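Liste : manip-simu
Objet : Re: Re: Vue poignet en simulation, résultats de la deuxième série
De : Nanna Vigfúsdóttir
Date : juillet 2022

Bonjour à tous,

Je réponds au message de Mikkel, que je recopie plus bas pour ceux qui se sont inscrits entre-temps.

> Mikkel Mikkelsen a écrit :
>
> Nous avons repris le protocole de Radach avec la seule caméra de poignet, sans vue fixe de la pièce. La politique apprend moins vite au début, puis elle rattrape l'autre. Ce qui me gêne, c'est la façon dont on compare. Dans la version de Hovland, le tirage des textures change aussi la géométrie du mobilier, et on ne sait plus à quoi attribuer l'écart. Est-ce que quelqu'un a séparé les deux ? Et est-ce que la vue poignet suffit quand l'objet visé sort du champ pendant l'approche ?
>
> Mikkel

Oui, nous avons séparé les deux. Voici comment nous avons procédé et ce que nous en tirons pour l'instant.

Le simulateur est celui de Bridasau, dans sa branche interne. Nous avons gardé la géométrie fixe pendant toute une série, puis les textures fixes pendant l'autre, soit 2 séries, avec les mêmes graines aléatoires et le même nombre de démonstrations : 40 par tâche, toutes téléopérées par la même personne pour ne pas mélanger les styles. Il y a 4 tâches. Deux demandent d'approcher une surface inclinée, les autres se passent à plat sur la table.

La politique est un clonage de comportement tout à fait classique : un encodeur convolutif entraîné depuis zéro, l'état articulaire concaténé en sortie, puis une tête qui prédit une petite séquence d'actions. Pas de préentraînement visuel. Nous l'avons essayé au mois de novembre et l'effet se confondait avec celui du tirage des textures, donc nous l'avons retiré pour cette comparaison.

Premier résultat : sur les tâches à plat, changer les textures ne fait presque rien tant que la géométrie reste la même. La politique s'appuie surtout sur les doigts de la pince et sur le bord de la table, et ces contours restent lisibles quelle que soit la couleur. Quand on change la géométrie, en revanche, la réussite baisse nettement, et elle baisse de la même façon avec ou sans tirage de textures. Je pense que cela répond à la première question de Mikkel. L'écart rapporté avec la version de Hovland vient pour l'essentiel du mobilier.

Deuxième résultat, moins propre : sur les surfaces inclinées, l'uniformité du rendu pose problème. Un grand plan gris sans texture devant un mur gris, cela laisse très peu d'indices de profondeur à une caméra montée derrière la pince. L'arête supérieure du plan donne l'orientation, mais pas la distance. Les échecs que j'ai relus se ressemblent : les doigts sont bien orientés, et la pince s'arrête trop tôt ou trop tard. En ajoutant une texture de bruit sur le plan incliné seulement, on récupère une bonne partie des essais perdus. Une texture ajoutée au mur n'apporte rien de mesurable.

Sólveig a proposé de donner au réseau l'image précédente en plus de l'image courante, pour qu'il dispose d'un peu de parallaxe. Nous l'avons fait sur une tâche inclinée. Le gain est réel mais plus faible qu'avec la texture, et l'entraînement devient plus instable. Nous n'avons pas encore cherché le bon intervalle entre les deux images – avec des vues consécutives, le déplacement est sans doute trop petit.

Pour la deuxième question (l'objet hors du champ), je n'ai pas de réponse ferme. Avec une tête qui prédit plusieurs actions, la pince continue sur sa lancée et retrouve souvent la cible. Avec une prédiction pas à pas, elle hésite et finit par osciller. Il faudrait un essai avec une mémoire explicite avant de conclure, et je ne l'ai pas lancé.

Quelques détails pour ceux qui voudraient reproduire :

- l'ombrage est le plus simple du moteur, sans ombres portées ;
- la caméra est solidaire de la pince, donc les doigts apparaissent dans toutes les images, et nous ne les masquons pas ;
- le recadrage aléatoire est actif à l'entraînement et coupé à l'évaluation ;
- les essais où le simulateur signale une interpénétration sont rejetés et rejoués avec une autre graine.

Les scripts d'évaluation sont dans le dépôt Teva, dossier « poignet ». Le fichier de configuration des tâches inclinées a changé de nom, attention si vous aviez une copie locale. Je n'ai pas encore déposé les poids, il reste à refaire une évaluation dont le journal est incomplet.

Je joins une vue poignet tirée d'une tâche inclinée, rendu de base, avant l'ajout de texture sur le plan.

Nanna 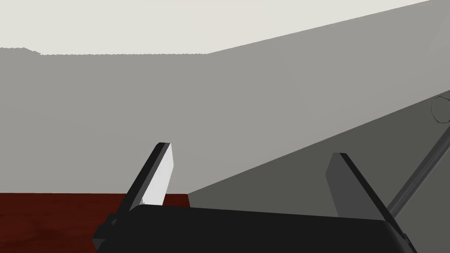
Commentaires

Yuto Yokoyama
Merci pour la séparation des deux facteurs, cela manquait. Avez-vous regardé ce qui se passe si la texture de bruit est présente à l'entraînement et absente à l'évaluation ? Chez nous, une politique entraînée uniquement avec du bruit perdait tout sur un plan uni. Il fallait mélanger les deux rendus.

Nanna Vigfúsdóttir
Pas encore. Dans nos essais, la texture est présente des deux côtés. Je l'ajoute à la prochaine série, avec un mélange comme tu le décris.

Hanne Vestergaard
Une carte de profondeur au poignet réglerait la question de la distance sans toucher au rendu. Le coût à la simulation est faible. Sur un vrai capteur c'est moins sûr, à courte portée les mesures deviennent mauvaises.

Mikkel Mikkelsen
D'accord avec la lecture pour le mobilier. Je relance notre comparaison à géométrie fixe et je poste les courbes ici.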